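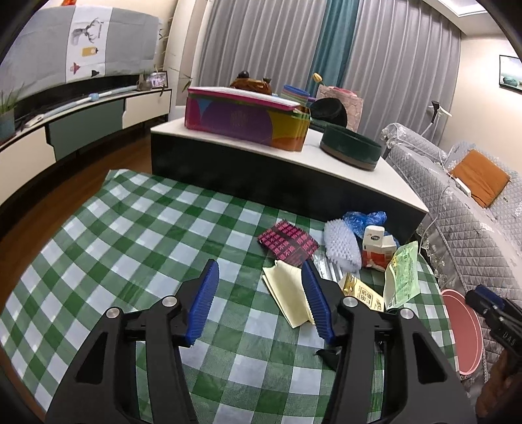 Why Does Paper Remember a Fold?

Have you ever folded a piece of paper, changed your mind, and tried to smooth it flat again? You can press it under a big heavy book all night long, and in the morning the line is still there, looking right back at you!

Paper is made of tiny plant threads called fibers, all tangled together like a plate of very thin spaghetti. When you fold the sheet, the fibers along the line get bent and squashed, and a few of them even snap. They can't wiggle back to where they were, so the crease stays.

Try it with a friend. Fold one sheet in half, then in half again, and keep going for as long as you can (most people give up before 9 folds, because the paper gets so thick and stubborn). Then open it up and look at all those little lines, like roads on a map.

Comments

We got to 6 and my brother sat on it!

My class at Londell tried this with tissue paper and it was much easier to fold.

Can you do one about cardboard next?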